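Do Clothes Sold as "Child Size 8" Fit Anyone in Particular?

Student project report
Tipene McPhee
Consumer Textiles, Chisholm campus
Wednesday, June 26, 2024

1. Background

My project began with an argument at home over a T-shirt. The label said 8, the child was eight, and the shirt stopped well short of his belt. The shop told us it was "true to size". I wanted to know what it was supposed to be true to.

Size labels are treated by most shoppers as a kind of measurement. I don't think they deserve it. An age on a label describes a birthday, and children who share a birthday come in very different lengths and widths. Labels I was shown gave no chest or body length at all, and a few gave a height range so generous that it would cover half a primary school.

2. Method

I measured 51 T-shirts labelled size 8, borrowed from families and from the Skumby op shop. Each was laid flat, smoothed by hand and measured for chest width, body length and sleeve length with a fibreglass tape. Each measurement was taken twice and the average recorded.
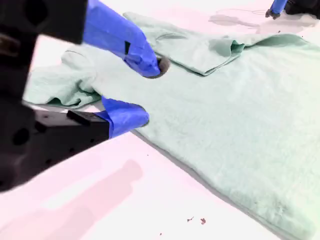
Figure 1. Blue fingertips against fabric.

Smoothing is the weak point of the whole exercise. Jersey knit moves when you touch it, and a person who wants a shirt to be wider can make it wider without meaning to. My two readings on the same shirt often disagreed, and on the older shirts the hem had rolled so badly that I had to decide where it ended. I have kept those readings in, but I wouldn't defend them very hard.

3. What the labels promised

Two brands made up most of the sample. Drikach prints "generous fit" on its neck label, and Rurnelance prints "classic fit".

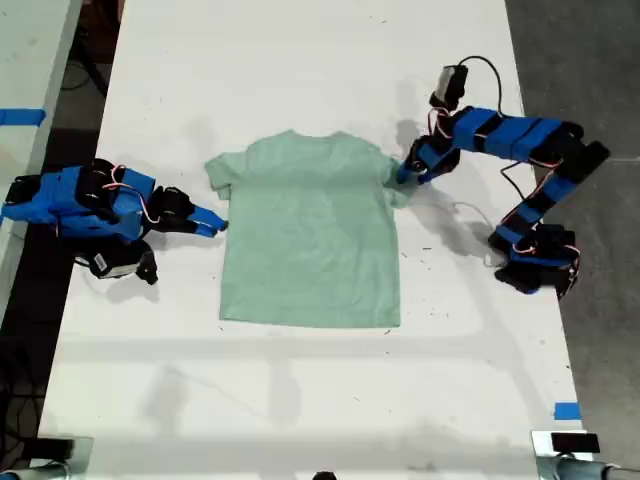 I could find no consistent difference between the two. The widest shirt in the sample was a "classic" and one of the narrowest was a "generous", so either the words mean something private to the manufacturer or they are decoration. I emailed both companies in February asking for their size charts. One sent a link to its returns policy. The other has not replied.

4. Shrinkage

Several parents told me their shirts had "shrunk to nothing". I was doubtful, as children also grow, and it is easy to blame the dryer. None of the parents had measured the shirt when it was new, me included.

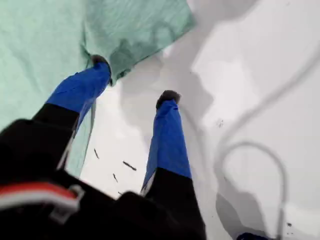
Secondhand shirts can't settle the question. I don't know how often they were washed or at what temperature, or whether they hung on a line or went through a dryer at the laundromat. A proper test would buy new shirts in matched pairs and wash one of each. My budget was $300 and most of it had gone on printing and petrol by then.

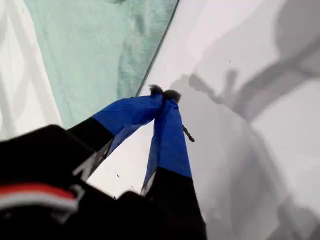 Figure 2. Fingertip pads meeting over a white surface.

5. Limits and recommendation

The sample was whatever people were willing to lend, which favours shirts sturdy enough to survive. I also did all the measuring myself, knowing what I hoped to find. A second measurer who couldn't see the labels would be a big improvement.

I would still ask for chest width and body length in centimetres on every children's top. My supervisor thinks shoppers would ignore the numbers. She may be right, but they could at least check them at the kitchen table before cutting off the tags.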